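Two-arm folding cell: pre-run safety checklist
Hoani shared workshop, bay 3
Checked by: Corey Ruddock
Second check: Kane Quinlan
Month: October

Mark each item OK, FIX or N/A. Anything marked FIX stays off until Kane or I have signed it again. Comments go under the item.

1. Mounting plates tight on the rails
OK. Both plates checked with the hex key. Left one took a quarter turn last month, none this time.

2. Rails square and bolted to the frame
OK.

3. Emergency stop cuts power to both arms
OK. Pressed 3 times with the arms moving slowly. Both dropped power each time. Remember that they sag when it goes, so keep a hand clear of the space under the wrists.

4. Power supplies
OK. Zustix units, same as before. Fan on the right one is getting noisy. Not a fault yet.

5. Speed limit set in the controller
FIX, then OK. Somebody had put it back to full for a test. Reset to 2,000 steps per second and saved as the default. Please write it in the log if you change it.

6. Joint limits
OK. Left elbow stops short of the side wall. Right elbow the same.
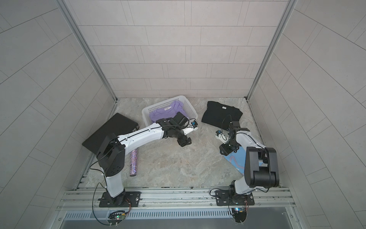 7. Cables
FIX. We want enough slack for full reach and no more. The runs along the forearms are fine and the clips are holding. The long black loop out to the left of the left base is too wide and will catch a sleeve sooner or later. The flat one bulging over the rails by the right plate needs tying down as well. Kane has the Fastari ties. Leave the wrist wires alone until we have tried them at full twist.

8. Status lights
OK. Left unit green, right unit blue-white. They differ because the right one is on the newer firmware. Kane to update the left.

9. Work surface
OK with a comment. Keep the middle open for the fold. Basket at the back, dark shirt in the rear right corner, anything else to the sides. Hard items such as the black case should come out before a folding run. The grippers will close on a latch as readily as on a collar.

10. Grippers
OK. Fingers open and close fully. No cracks in the printed parts. Tridia pads on order, 2 sets.

11. Wrist brackets
OK. Screws nipped up. Check these every time, they work loose.

12. Walls and corner posts
OK. Tile panels are only there to give the software a steady background. They are not a guard and won't stop an arm. Stand behind the yellow line on the floor when it is running.

13. Extinguisher and first aid kit
OK. Extinguisher tag is in date. Plasters are low.

14. Running hours
Left arm passed 2,000 cycles. Grease the shoulder joint before the next long run.

Outstanding
Item 7, both loops. Corey, before the next powered run.
Item 8, firmware. Kane, when he has the laptop in.
Item 14, grease. Whoever is in first. The tube is in the second drawer, behind the colour-coded crimps.

Slow runs with one person at the stop button are fine once item 7 is signed. No unattended runs.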